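4.2 Where the cords end up

I went into this part of the study thinking cables would be the boring bit. They weren't! Of the 98 households in our Jernwood sample, only 11 had any kind of fixed spot for a power strip, and I'd count four of those as generous on my part (a strip wedged behind a bookcase does technically have a spot). Everyone else just moved theirs to wherever the lamp or the laptop happened to be that week.

What people told us about putting one away was remarkably consistent – the strip is easy, the cord is the nuisance. It's stiff, it remembers the last way it was coiled, and the plug drags along behind and catches on things. Henok Teshome and I coded the diaries separately and both ended up with a category called "plug last", for people who deal with the sockets and the cord first and leave the plug lying wherever it lands. I do this myself, so I may have been quick to see it. A white strip with its plug still lying beside it, as in Figure 3, is pretty much the state most diary entries start from.

Figure 3. Power strip, cord and plug.

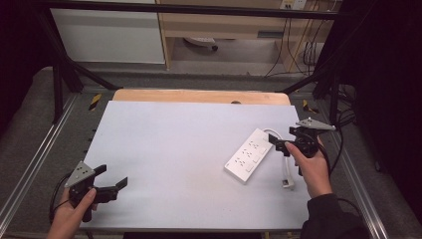 Asnakech Bogale disagreed with our "plug last" label when she read the draft: she thought many of those households start with the plug, pull it from the wall, and simply never pick it up again.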